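**Bench operators wanted, Steltside workshop**

Drodier is looking for people to run repeat trials on a two-arm table rig at our Steltside site. The post is part-time, 11 hours a week, and runs until the end of December.

In our last series of 272 runs, 44 ended with a gripper that did not release when told to. Most of these were stops with no damage. In one, an operator reached in to free a plate while the arm was still powered, and the gripper closed on her finger. She was bruised and is back at work. We suspended the trials, and they restart under new rules.
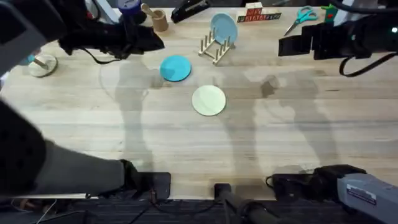
*Two-arm bench with discs and dish rack, Steltside.*

You will set out the objects, start each run, watch it through and write up any fault on the Sison log sheet. When a gripper sticks, you press the stop, switch off at the wall and wait for the supervisor. No hands go over the table with the power on, even to pick up something that has been dropped.
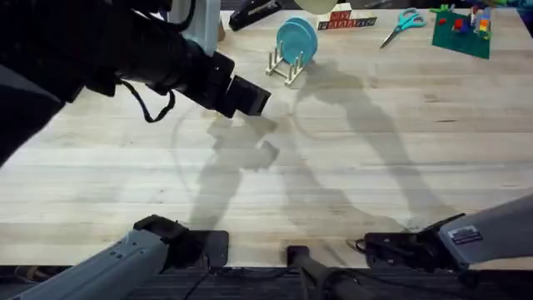

The work is repetitive and a lot of it is putting things back where they were. You don't need to have used a robot before. You do need to write clearly, keep to a procedure and be willing to stop a run if you are unsure. Stopped runs do not affect your pay.

Training takes place at our Amberg building and is paid at the full rate. All new starters read the incident report on their first day.

To apply, send a CV and a short note to Marjorie Pilkington at the Steltside office. Please say which mornings you can work and whether you have any injury or condition affecting your hands.

Posted Aug 4, 2022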